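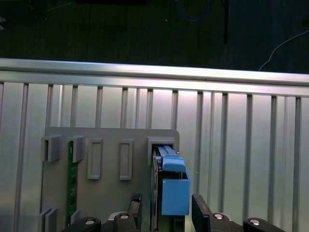
PETHAM — The shop-floor rules for robots that handle circuit boards at Dikholm's repair plant used to fill a single laminated page, and most of that page was about where people should stand. Starting in May, the plant will work from a new 16-page guide that spends most of its length on the boards themselves: how a robot may pick them up, where its fingers may touch, how fast it may travel in the last stretch before the slot, and when it has to stop and ask for help. A board with a molded handle, like the light blue one on the dark card going into the panel, gets a section of its own, and so does the matter of a gripper pressing on the flat side of a board, which the people who wrote the guide say took up more of their evenings than they would like to admit.

The guide was put together over the winter by a small group of technicians and engineers under Ok-hee Moon, who has run the board repair line at Dikholm for 16 years and who still likes to seat the first card of the morning by hand (she says it wakes her up better than coffee does). Moon said the plant had plenty of good habits, but they lived in people's heads, and a robot can't learn a habit by standing next to somebody for a month.

"When I trained a new person, I'd say, 'Go easy, you'll feel it when it's right,'" Moon said. "Well, go easy is a lovely thing to tell a person. You try typing it into a controller. So we had to sit down and work out what we meant by it, and it was a little embarrassing how different our answers were."

What they settled on is a set of limits that has to be filled in for every type of board before a robot is allowed to touch it. Each type gets a card in the guide showing the areas a gripper may press, the areas it must leave alone, and the most force it may use while seating the board. Contacts and small parts are off limits to the fingers, with no exceptions. If a board doesn't have enough clear space for a safe grip, it stays with the human crew, and the guide is quite plain that there is no shame in that.

The part that has drawn the most talk in the break room is the two-try rule. If a board meets more push-back than its card allows, the robot must back out to its starting point, check its alignment and try once more. After a second miss, it stops and holds still, and a technician comes over to look at both the board and the slot. An earlier draft allowed 3 more tries after the first, and Mwende Langat, a process engineer who joined the plant from the toolmaker Gater, argued hard against it.

"A person who has missed twice gets curious and bends down to see what's in the way," Langat said. "The machine will happily do the same wrong thing all afternoon if you let it. I wanted it to give up early and I wanted everyone to be pleased when it did, because a stopped robot is cheap next to a bent row of contacts."

The guide also asks for a dull but useful chore at the start of each shift. Before the first live board goes in, the robot must run through a practice insertion with a scrap card, using the same type of slot it will be working on that day, and the technician on duty has to watch the whole thing and sign for it. Gripper fingers are to be wiped down and checked for wear at the same time. Grounding checks, which people on the line already do for themselves with their wrist straps, now cover the gripper as well, and the readings go in the same logbook, on the same page, in the same ink.

Not everyone was sold right away. Chae-won Yeon works the evening shift and was worried that the extra checks would eat into the quiet hours when she gets her best work done. She tried the draft for two weeks this winter and came back with a page of notes, several of which ended up in the final version. One of them was a request that the scrap cards be painted along the edge, so that no one would ship one by mistake.

"I came in ready to grumble, and I did grumble, you can ask anybody," Yeon said. "But the check takes me five minutes, and I was already spending that long hunting for a clean cloth. I do still think the logbook needs a bigger box for comments."

Technicians will be trained in pairs before the guide takes effect, with an experienced hand and a newer one going through the cards together. Ye-rin Wi, who is arranging the sessions, said each pair will also be asked to write up one board type from scratch, beginning with the older cards that come in from the Bárány rail signal shop and that have never had a proper sheet of their own.

Copies of the guide will be kept at each station, and a spare will hang by the tool crib. Moon said she expects to be making corrections in the margins by the end of the first week, and she has asked the crew to use pencil.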